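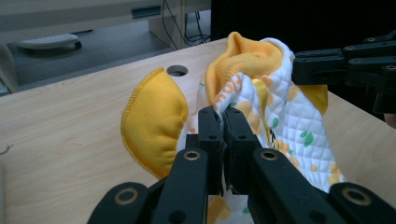 Olesia Skoryk wrote in to ask how to fold quilted baby things, which in her drawer spring open again by Friday.

Quilting holds air, so press it out first. Lay the piece on a bare table and smooth it from the middle toward the edges. Fold in anything that sticks out, then fold in thirds. Leave it under a book for about 30 seconds.

Use a bin that shows what's inside. A gray see-through one with a handle slot in the end is easy to pull off a shelf. Set it on the table to the left of your work — or to the right if you're left-handed.
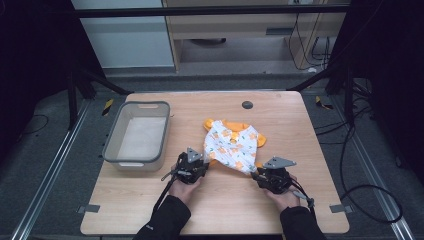 Washing before you store

Close the snaps and turn printed pieces inside out. I wash ours on cool and skip the softener, which leaves quilting limp. Dry flat if you have the room.

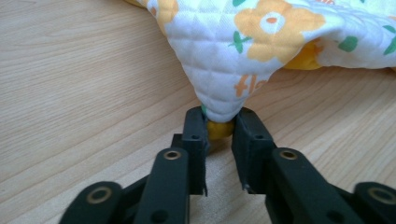 White quilting with an orange flower print.

Bright trim can bleed onto white the first few times. Wash it alone until the water runs clear.

When a piece comes out of the dryer in a ball, find one corner and shake from there.
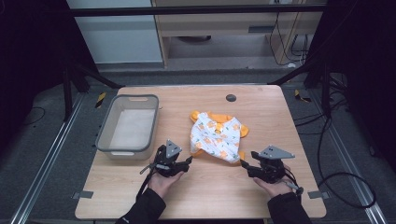

If it still won't lie flat, a warm iron through a dish towel will settle the edges. Keep the iron off any fleece.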